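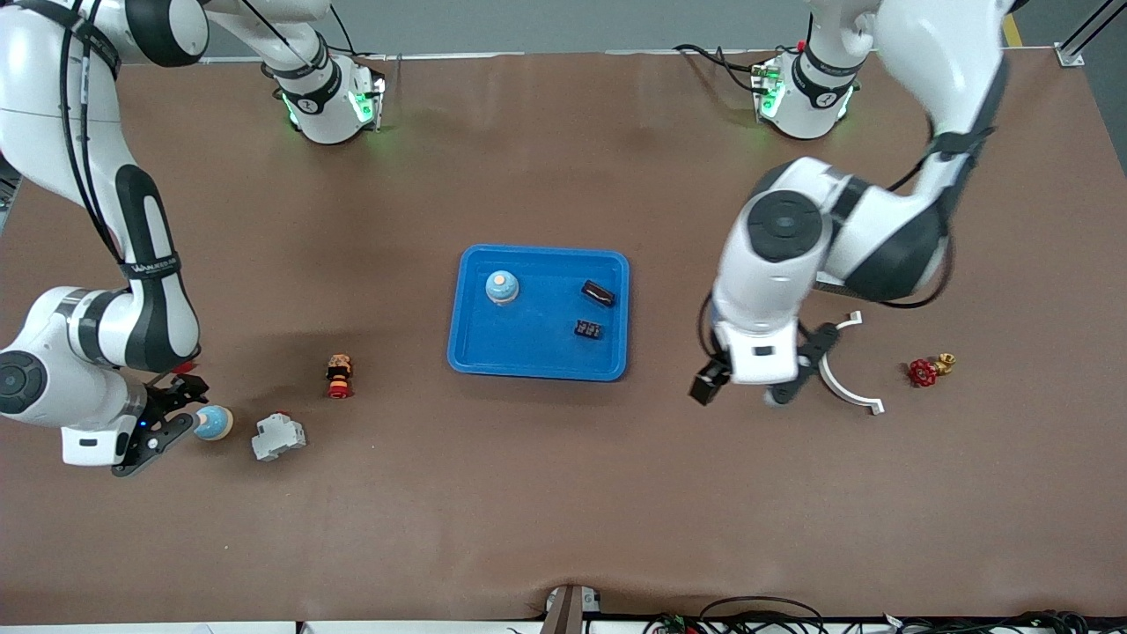
According to Lutfa Fakir, an open day of this kind tells the public very little, and the afternoon at Plirora would have been better spent on a printed report. Her objection reached this office in writing before the visitors had all gone home, and it deserves a considered answer.

She is right on one point. A demonstration is arranged by those who wish to be believed. Plirora chose the hour, the parts and the table. A guest who watches two arms working among a push button, a valve and a blue tray cannot know how the same arms perform on an ordinary morning. The company stated that the cell had been run for 428 hours since February. No guest was in a position to check that figure, and it should have been posted at the door with the stoppages listed beside it.

We nevertheless hold that the visit was worth making. A report gives results. It seldom shows how small the work is: a gripper with two fingers has to come down next to a part that would fit in a child's hand, and the part may be lying on its side. Several members of the Sepúlveda delegation had voted on training funds for this sort of equipment without ever having stood near it. They asked better questions after ten minutes at the rail than in 6 meetings held on the subject.

The choice of parts was also sound. Sorting mixed electrical and plumbing pieces is dull work, and firms such as Clotex and Vulla have said openly that they find it hard to keep people in it. Whether machines should take it over is a matter for those firms and their employees – it was not settled that afternoon and should not have been presented as if it were. The closing remarks went too far in this respect.

Attendance was limited to 80. We would ask that the next open day admit more shop-floor staff and fewer officials, that guests be allowed to choose parts from a bin of their own, and that failed attempts be announced aloud along with the successful ones. Plirora has been informed of these requests and has agreed to reply in writing.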